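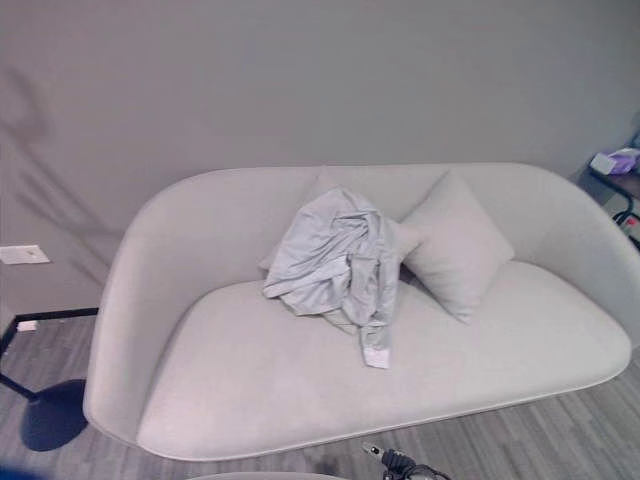 Girkance Boxing is a gym in Gernwood that trains amateurs, a few professionals, and a lot of people who will never have a fight and don't want one. We have read plenty of About pages put up by other gyms and most of them promise to change your life. We're doubtful. Boxing changes some people's lives, a fair number of those for the worse, and the rest of us get fitter and learn to keep our hands up. If you come in to ask about joining, we would sooner have a long talk than a quick signature, so take the curved gray loveseat, shove the two throw pillows out of the way and ask us whatever you want. Ask about money. Ask about head injuries. Ask how many people quit in their first month, and you'll get an answer.

How we got going

The gym was started by Yvette McIntyre after years of working corners for other people. She had watched fighters get matched badly, paid late and told they were one win away from something. Some of them were told that for a decade. She took over a unit on Ouellet Street, put up a ring and hung some bags, and let it be known that anyone could train there but nobody would be sold a title shot.

The name doesn't mean anything. People assume Girkance is a place or an old trainer. It was painted on the wall of the unit when we moved in and the sign company had already charged us once.

What we do

Beginners' classes run in the evenings. You'll learn to stand, move, jab and breathe, in that order, and the standing takes longer than you expect. There is no sparring in these classes, and we don't make exceptions for people who did some karate.

The amateur squad is by invitation. A coach asks you, you don't ask the coach. Squad members spar under supervision, get medical checks on schedule and compete when we think they're ready. Parents sometimes think they're ready sooner. We've had those arguments and we expect to have more.

We look after a small number of professionals. Small means we can name every opponent they've had and tell you why we took the fight. If we can't explain a match without using the word "opportunity," we turn it down.

Sunday morning is open gym. Bring your own wraps. The heavy bags get busy early and the speed bag never does, draw your own conclusions.

What we don't believe

Undefeated records. A record of all wins tells you that somebody chose the opponents carefully, and it may tell you something about the boxer as well. Look at who was in the other corner, what they weighed, how much notice they had and whether they'd won anything lately. We say this about our own fighters too, and it hasn't always gone down well with their families.

Belts. There are a great many of them and more every year. Some mean a lot, some can be had for a sanctioning fee and a phone call. When one of ours fights for a belt we'll tell you which kind we think it is.

Calorie claims. Somebody hands us a flyer every few months saying a boxing class burns some enormous number. We don't know what you burn. It depends on your size and on how hard you work when the coach is looking the other way.

Smart equipment. We tried a set of punch trackers from a company called Ornico, which clipped under the wraps and sent numbers to a phone. The numbers were very exciting. They were also higher for one of our lightest juniors than for the heavyweight he was standing beside, and a shoulder roll seemed to count as an uppercut. We sent them back. If the next version is better we'll look at it, with the same face on.

"Boxing builds character." Maybe. We've met world-class people in this sport and we've met some we wouldn't leave alone with the cash box. What we'd say is that training shows a coach what a kid is like when tired, and that's useful to know.
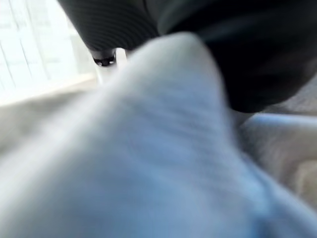

Jinfeng Wan, asked to read this page before it went up, said it was too gloomy and would scare off exactly the people we want. Boxing had given plenty of shy kids somewhere to be after school, Wan said, and a gym that is forever listing what it doubts can start to sound pleased with itself. There was also a complaint that we'd left out the good nights, such as the August show when every one of our juniors boxed well and even the ones who lost were grinning on the way home.

Fair enough. It was a good night, and we still talk about it. We're leaving the page mostly as it was.

Safety

Headguards help with cuts. Whether they do much about concussion is a question we don't consider settled, and we won't tell a parent that a padded hat makes sparring safe. What we can control is how often people spar, how hard and with whom. Most of our squad's rounds are light and technical. Anyone who gets hurt stops for the day, and anyone with signs of concussion stays out until a doctor clears them in writing. A text from your cousin the nurse is not in writing.

We don't let anyone dry out to make weight. If a boxer can't get down to a division by eating sensibly over a proper camp, that boxer belongs in the next one up.

Money

Your first 2 classes are free. After that it's 100 dollars a month for adults, with no joining fee and no contract. Cancel by telling us. We've been advised that contracts would bring in more, and they would, mostly from people who had stopped coming.

Juniors pay less, and if the fee is a problem talk to Yvette. She won't make a speech about it.

We also run 3 home shows a year. The last one cost us more than 2,000 dollars after ticket sales, mainly for the venue and the medical cover. We could trim the medical cover. We aren't going to.

Our professionals pay their trainer the agreed share of the purse and keep a signed copy of every deal. We take nothing on top for "management," a word we've seen stretched to cover a lot.

Working with us

If you're a coach looking for somewhere to work, come and watch a few sessions first. If you're a promoter with a late replacement slot on Friday, the answer is probably no, though you can call and hear it from Yvette.

If you want to learn to box, bring water and clean shoes with flat soles. Evening classes start at six. The street door sticks, so push low down near the hinge side and then try again.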